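Can a robot take out the rubbish?

October 2024
By the Zaren kids' science desk
Reading time: 6 minutes

You have probably seen videos of robots doing backflips. They are fun to watch. But a backflip is not a job, and when a company says its robot is ready to help at home, we like to ask about the boring stuff. Can it deal with the bin?

A company called Cestotex has been teaching a robot called Vomia to tidy up an office. It has silver arms, black hands with fingers that bend, and two feet. The company says Vomia has practised its rubbish job 2874 times. That sounds like a lot! But a big number only tells you how often it tried. It doesn't tell you how often it went well, so we asked for that too.

The job starts with one piece of rubbish and a small basket on the floor.

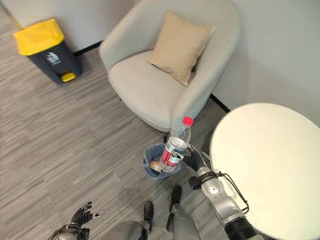 A water bottle held over the wastebasket.

Look at where the hand is. To you this would be easy. You would let go and walk off. A robot has to work out how far away the basket is, how hard to squeeze and when to open its fingers. If it squeezes too hard, a thin plastic bottle can buckle. If it doesn't squeeze enough, the bottle slides out early.

Sliding out early is one of the faults Cestotex told us about. In one set of 20 tries, the bottle missed the basket 6 times. The company called this "a strong result". We would call it a wet carpet, if the cap wasn't on tight. Think about it this way: if you missed the bin that often at home, what would your family say?

The second part of the job is harder. The robot has to carry a bag of rubbish to a bigger bin, and bags are tricky. A bottle mostly keeps its shape. A bag flops, twists and swings, so it can be a different shape every time the robot looks at it.

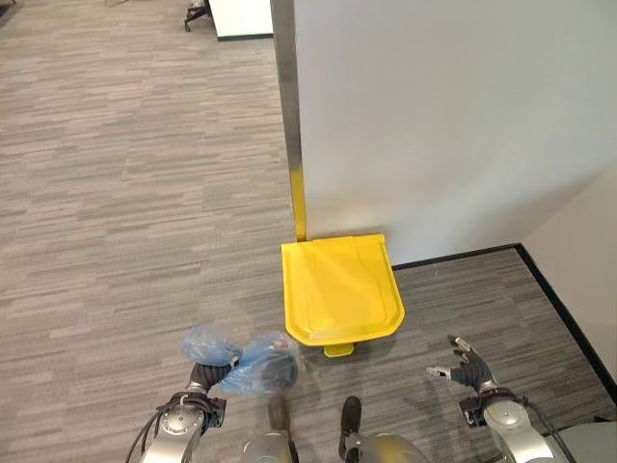 Bag in the left hand, yellow bin straight ahead.

The worst fault happened at this stage, on another day. The robot let go of the bag while the lid was still shut. The bag landed on top and slid to the floor. Then the robot carried on to its next task as if the job was done.

Why didn't it notice? Its program had a list of steps, and "let go of bag" was the last one. Once its hand was open, it ticked that step off. It never checked where the bag had ended up. Engineers call this a missing check. You may have done something like it yourself, if you have ever said your room was clean without looking under the bed.

A bag on the floor might not sound like a safety problem. But somebody can trip on it. A two-legged robot can trip on it too, and a falling robot is heavy and hard. The Cestotex team stopped the tests for 2 days and wrote a new rule. Now the robot must look again after it lets go, and if it still sees the bag on the floor, it has to stop and call a person.
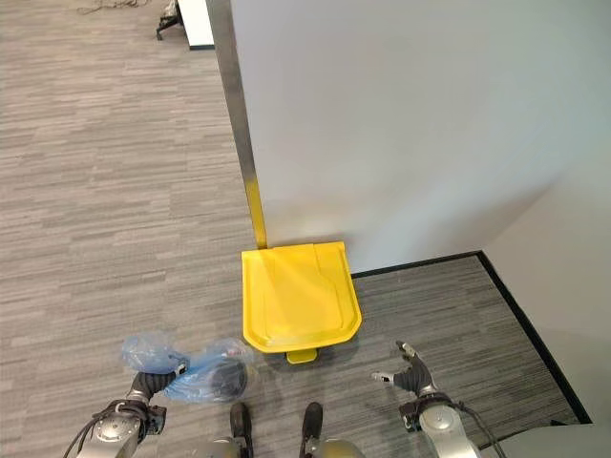
Is the new rule enough? We're not sure. Looking again only helps if the robot understands what it sees. A thin, see-through bag can be hard for a computer to pick out, and so can the edge of a lid that is the same colour all over. Another company, Sandu, uses a sensor inside its bins to tell whether something has gone in. That might work better, but then you need a special bin, and most people already own a bin they like.

Cestotex says Vomia will be ready for real offices by December. Maybe it will. We would want to see the new set of tries first, with the misses counted as well as the hits.

If you ever meet a robot at work, there are a few things to remember. Stay out of reach of its arms, even when it is standing still. Don't hand it things unless the adult in charge says you can. And if it drops something, leave it there and tell someone, because the robot may be about to bend down for it.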